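From: Silvana Honorato
To: equipment list
Date: 21 Dec 2018
Subject: Re: Gripper budget for next year

Gøran Eklund wrote:
> Plostia quotes $161 for a set of finger pads. Do we
> order for all 8 hand-held grippers, or only for the two
> that are on the cable tasks? I would like to close the
> order before the holidays.

Hello Gøran,

I would order for all. The cable work takes two grippers at the same table, one for each operator, and when one has bad pads the other must wait also. We lost a lot of hours like this in August.
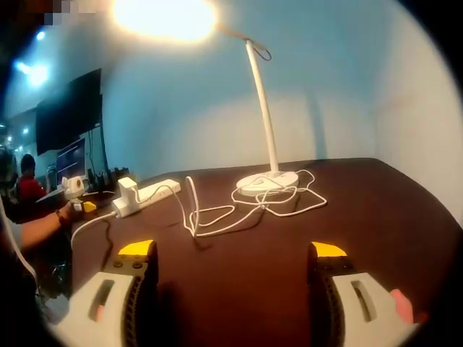

Can the spare pads come from Cisier instead? Their price is lower, but the screw holes do not match our fingers, so we would need to pay for an adapter plate as well.

Please put the pads under consumables and keep the Monska line for the new arm only. I did not receive yet the freight cost from Hägglund. When it comes I will forward it to the list, and then you can fix the total.

Regards,
Silvana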